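Search this site Enter keywords Go

Household Automation: A Progress Note from the Olley Laboratory

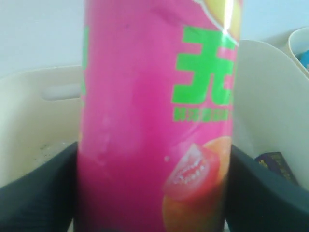 The Olley Laboratory at Clultardale has completed the May round of its study on putting away groceries and small household goods. The study asks a plain question: can a machine with two fingers and a modest budget keep a pantry shelf in order without help?

For now, the answer is mixed. Of 217 attempts in the May round, 39 ended with a person stepping in. Most of these involved soft bags and items stored close together. Upright containers with firm sides gave far less trouble, although shiny labels remain a difficulty for the vision software – glare can hide the edge of an object at the moment of closing.

Wellington Vieira, who directs the study, advises members against reading too much into the results. "A person clears a shelf while thinking about dinner," he said. "Our system needs its full attention for one can."

The next round will be held at the Hotgate site and will cover sorting into bins, with a target of 3000 attempts. The Tavares Fund has renewed its support for this work. Members who wish to receive the full report may write to the laboratory office. Requests received by 6/15/22 will be included in the first mailing.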